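Fingers, Zippers and One Very Patient Bear
Notes from the gripper bench 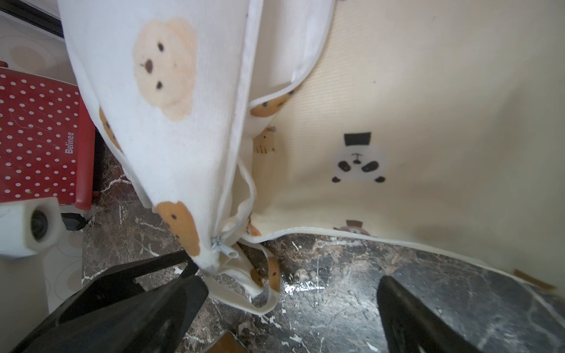 I've spent most of May swapping fingertips on the small arm, and I'm finally ready to say which set I like. Quick recap for anyone who skipped the last issue: we have two kinds of fingers to compare, the old flat pads from Useck and the angular black ones with the triangular window cut through them. The windowed ones are the ones we have on for the cloth work, and cloth is where I expected them to fall apart. Fabric gives you so little to aim at. The storage cover with the animal prints has become my favorite test piece, partly for the panda in the top hat (I'm only human) and partly for the long white zipper, which is about the meanest thing you can ask a two-finger gripper to deal with. The pull is small and silver and it dangles at the tip of the flap, so it swings if you so much as brush the cloth. And then there's the loose corner, which likes to crumple up into a loop right where the fingers want to close.

So, numbers. I ran 474 grasps with the windowed fingers on the loose corner and counted a grasp as good if the cloth was still held after a short lift. 402 of them were good. The flat pads never got a full run of their own, sorry, as one pad started peeling and Ho-yin Sin told me to stop before I scratched the marble. I'll redo that side when the new pads come in from Truria, and then we can have a proper table with two columns in it.

What I can tell you already is how the misses look. Most of them are the fingers closing on a single layer of fabric and sliding off. A few are the opposite problem, where the gripper grabs a huge wad, zipper tape and all, and the whole cover comes along for the ride. Dropping the closing speed by 30 percent helped with the first kind and did nothing at all for the second. Faraji Kashindye thinks I should tilt the wrist a little before closing so one finger slips under the fold. I tried it a handful of times late one evening and liked what I saw, but I haven't logged it properly, so don't quote me yet.

The wrist camera deserves a mention too. I had been running it with the Yen controller's default exposure, and white cloth came out as one big glowing blob. Locking the exposure a bit lower brought the edges of the zipper tape back, and the corner finder got a lot less jumpy. If you're working with anything pale on a dark table, try that first, before you touch the model. I lost two afternoons learning this!

Next up is the zipper pull itself. I want to see if the tips can pinch it and draw it along without snagging the tape, and I have no idea how that will go – my money is on a lot of snagging. If anyone at the Jornirbridge bench has a softer tip material lying around, even scraps, please leave it in my tray. I'd also take old pillowcases, tote bags, anything with a zipper that you don't need back in one piece.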